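Priluvden to charge deposit on drinking cups from December

The town of Priluvden will introduce a deposit on drinking cups at all public events from December. The town council accepted the plan on Tuesday evening's replacement session, which had been moved to the school hall and lasted until after ten o'clock.

PRILUVDEN: Visitors of the winter market will be the first who pay the deposit. Every hot or cold drink sold on the market square must then be served in a cup which can be washed and used again. The guest pays 2 euros more with the drink and receives the money back when the cup is returned. It does not matter at which stall the cup is given back, and it does not matter if the cup was bought on an earlier evening.

Until now each stall could decide for itself. Most of them used paper cups, and the bins between the church and the bus stop were often full before eight in the evening. In the last season the town received many letters about this, mainly from people who live in the lower part of the square, where the wind carries the rubbish into the gardens.

"We have talked about it for three winters and I am glad that we have now a date," said Brigitta Leitner, who is responsible for markets and festivals in the town hall. She said the stall owners were informed already in summer and could send their wishes. Some of them asked for a smaller cup for children, and this wish was followed.

The cups will be rented from the firm Kemum, which has its washing hall in the industrial area behind the railway station. The firm will bring clean cups each afternoon at two o'clock and collect the used ones after closing. In the contract it is written that 1,502 cups must be ready on every market day. If more are needed, for example at the concert of the brass band, the stalls can order them until noon on the day before.

Not everybody is content with the decision. Balthasar Wallner has sold punch and roasted almonds at the market for many years and he spoke at the session against the plan. His stall is only two metres wide, he explained, and he does not know where he should put the crates with the returned cups. He also fears long queues when one person is waiting for a drink and the next one only wants his money back.

"On a quiet evening it is no problem. But when the choir has finished singing, everybody comes in the same five minutes," Wallner said.

The town hall answered that there will be a separate place for returning cups beside the fountain, with two people working there from four o'clock until the market closes. The stalls must still accept cups, but the town hopes that most guests will go to the fountain. Wallner asked for a second place near the church, and this question will be discussed again after the first week. 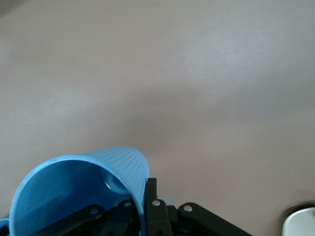
A stall owner who continues to use cups of paper or thin plastic can expect a fine of up to 500 euros. In the first week there will be only a warning. Bakeries and cafés around the square are not affected as long as they serve their guests inside. For drinks which they sell through the window to the market, the new rule is valid for them too.

Guests who want to bring their own cup are allowed to do this. The cup should be clean, and the stall may refuse it when it is too large for the measure. In this case no deposit is paid.

The neighbouring village of Haddadin has had a similar rule since last year at its harvest festival. There, 321 cups did not come back in the first season, and the deposits for them were given to the village kindergarten. In Priluvden the money from missing cups will go first to Kemum for new cups, and what is left will be used for more lighting on the path to the car park.

The rule will also be valid for the spring fair and for the summer concerts in the park. Sports clubs which hire the festival ground must follow it from next year. Clubs can ask questions about the cups at the town hall, second floor, every morning from eight until twelve.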